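Robot tables at the Gotville packing site: questions from staff

Since March we have tables with two robot arms each in the packing hall in Gotville. Many of you sent questions. We answer the most common ones on this page.

Will I lose my job?
No. The 40 people on the packing team keep their contracts and their pay level. Nine of them are now trained as table operators.

What do the arms do?
They work on small items, plastic bags and bins on a wooden table. They are slow at the moment, and soft things are difficult for them.

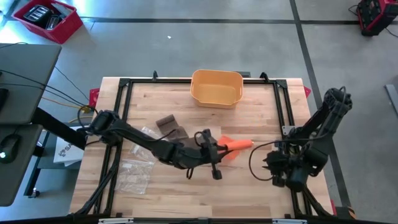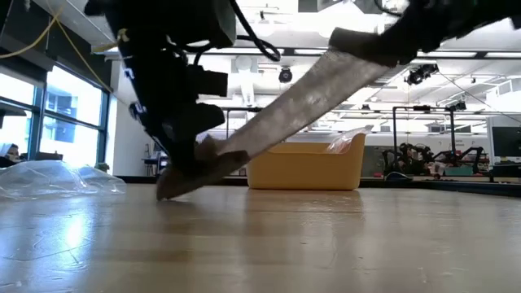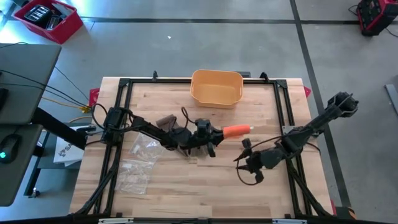
What does an operator do during the shift?
You prepare the table, start the task and watch it. When an arm drops something, you press pause first and only then reach in. Please write every stop in the log – also the short ones.

Do I need to know programming?
No. The training takes 9 hours and is paid as normal work time. It is held at our Faltbridge site, and the bus leaves at 7:30 in the morning.

Is my work compared with the robot?
No. The log counts items per table, not per person. The goal for one table is 200 items in a shift.

Can I say no to the new role?
Yes. You can stay at hand packing or ask for a place in Dromton, where there are no arms planned this year.

Who repairs the arms?
The service team from Paterson. Please do not open any cover or pull out any cable yourself, even if you know what is wrong – call the shift desk and they will contact the service team.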